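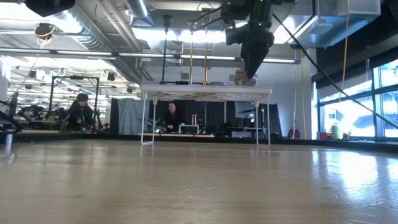
Wooden tabletop, wire-legged rack toward the far side. Fine curved scratches are visible in the near area.

Shared wooden tables: adopting a single finish standard

Last updated: November

plinton_facilities wrote:

The Plinton campus is revising its furnishings standard, and I have been asked to propose a finish for all shared wooden tables. The current standard permits either clear lacquer or hardwax oil at the discretion of the department making the purchase. In practice this means our custodial staff must know which table is which, and they do not always know. Oiled tables have been cleaned with products intended for lacquer, and one lacquered table in the west reading room was treated with maintenance oil, which remained tacky for most of a week.

There are 22 tables within the scope of the revision. They are used for reading, meetings, craft activities and general project work. The principal complaint is fine surface scratching, often in shallow arcs, which becomes very noticeable wherever daylight falls across the wood. The second complaint is glare from the windows. Staining is a distant third.

My draft recommends that all tables be converted to hardwax oil at the next scheduled refinishing. I would be grateful for comments from institutions that have adopted a single finish, in either direction. Cost information is welcome but is not the deciding factor.

clatstead_library wrote:

The Clatstead library adopted oil for all public tables and has not regretted the decision. Our reasoning concerned repair. When a lacquered table is scratched, the scratch can be polished to some extent, but a worn area generally requires that the whole top be stripped. With oil, a member of staff can abrade the affected area by hand, apply a thin coat, buff it and return the table to use after the recommended interval. We leave repaired tables out of service overnight, for 16 hours, although the label on our product permits light use sooner.

I would caution that the repaired area can look different from the rest of the top for a period. On our darker tables the difference was enough to draw comments. On pale tables it was hardly noticed.

destby_buildings wrote:

I must respectfully disagree with both the draft and the preceding post. Destby went from lacquer to oil and then returned to lacquer. The argument from ease of repair assumes that somebody has the time to perform the repair. Our staff did not. Oiled tables that are not maintained on schedule become dry and gray at the places where people rest their forearms, and they then absorb coffee, marker and hand lotion. A neglected lacquered table looks scratched. A neglected oiled table looks dirty, and the public treats it accordingly.

I would also question the ranking of complaints. Staining may be third on your list at present for the simple reason that part of your stock is lacquered. I would expect it to rise after conversion.

plinton_facilities wrote:

That is a fair point about the ranking. Our complaint log does not record the finish of the table concerned, so I cannot separate the figures. I will ask that a column be added.

May I ask Destby what maintenance interval was specified during the period in which oil was used?

destby_buildings wrote:

Two applications per year for tables in daily use, one during each recess. The first year was completed in full. In the second year the winter application was missed owing to a flooring project, and the summer application was carried out on the ground floor only. I recognize that this is a failure of scheduling and that the finish itself cannot be blamed for it. However, a standard must be written for the staff one has.

fourie_joinery_office wrote:

I write from the joinery office at Fourie, where we refinish tables for our own buildings and occasionally advise others.

The thread so far treats "lacquer" as one product. It would be helpful if the standard distinguished between a solvent-based furniture lacquer and a two-part waterborne finish. The second is considerably harder and is what I would recommend if the decision goes against oil. It will still scratch. Any clear film over a smooth, pale wood will show scratches under low-angle light, and a glossier film will show them more.

On glare, the sheen level matters more than the type of finish. We specify a gloss value of 20 or lower for any table near a window. Several departments have asked us for a higher sheen on the ground that it looks cleaner at delivery. We decline these requests. I would suggest that Plinton state a maximum sheen in the standard whichever finish is chosen.

clatstead_library wrote:

I agree entirely about sheen. Our own standard merely says "matte or satin," and suppliers have interpreted satin very generously.

I would add that the shallow arcs mentioned in the first post are familiar to us. We traced a good share of ours to the way the tables were wiped. Grit is left on the surface, the cloth picks it up, and the cleaner's arm moves in a curve. The marks follow the reach of the arm. We now ask that tables be dusted dry with a clean cloth before any damp wiping, and that the damp cloth be rinsed between tables. I cannot claim that this is the cause at Plinton.

plinton_facilities wrote:

Our cleaning procedure calls for a single damp wipe. I had not considered the possibility and will raise it with the custodial supervisor. Other causes remain likely in our case, including objects being slid across the surface. Trays, display racks and metal-footed stands are routinely placed directly on the wood.

hallway_bench wrote:

Has the group considered desk pads or a linoleum inlay? Our institution fitted a linoleum surface to its meeting tables and the question of finish has largely disappeared. Linoleum marks as well, but the marks are less conspicuous and the surface does not reflect the windows to any troublesome degree.

destby_buildings wrote:

We considered linoleum and found the initial cost difficult to justify for tables that were otherwise sound. Desk pads were tried in one room. They were moved, stacked, written on and, in several cases, removed from the building. I do not recommend them for public areas.

On the matter of objects placed on the wood, I would strongly support felt or soft plastic feet on anything that remains on a table for more than a day. This costs very little. The difficulty is that the adhesive kind come off when an item is dragged, and the exposed adhesive then collects grit, leaving the table worse off than before. We use sleeves or caps where the leg permits.

fourie_joinery_office wrote:

Caps are suitable for round wire and tube ends. For a bent wire foot that lies flat along the surface, a length of clear tubing slit along one side and pressed over the wire works well. It should be replaced when it yellows or stiffens.

clatstead_library wrote:

To return to the original question, I remain of the view that oil is the better choice where an institution will commit to the maintenance. Perhaps the draft could make conversion conditional on a named position being responsible for the schedule. At Clatstead the duty appears in the job description of the building services assistant. It is performed in sections, a few tables at a time, so that a missed week does not become a missed year.

destby_buildings wrote:

I could support the draft on that condition, though I would not adopt it here. I would still ask Plinton to retain waterborne lacquer for any table where food is served.

plinton_facilities wrote:

I am grateful to all who have replied. The draft will be amended as follows before it is circulated internally:

Hardwax oil for reading and meeting tables, subject to assignment of the maintenance duty to a specific position.

Two-part waterborne finish for tables in the refreshment area and, pending further discussion, the craft room.

Maximum gloss value of 20 for all tables.

Dry dusting before damp wiping.

Protective feet, caps or tubing on items kept on tables.

The craft room remains unresolved. Those tables receive glue and paint in addition to ordinary wear, and the staff who use the room have asked for oil because they prefer the feel of it. Refinishing a test table in each finish would take roughly a month including curing, and I intend to request approval for this.

destby_buildings wrote:

I would be interested in the results. Please record which table is which on the underside.

fourie_joinery_office wrote:

Please also record the product and the date of application. We receive tables every year with neither, and must test each top with solvent in an inconspicuous place before any work can begin.

hallway_bench wrote:

Would Plinton be willing to share the amended text once it has been approved? Our own standard is due for review and says nothing at all about sheen.

plinton_facilities wrote:

Certainly. It will be posted in this thread, provided the purchasing office has no objection.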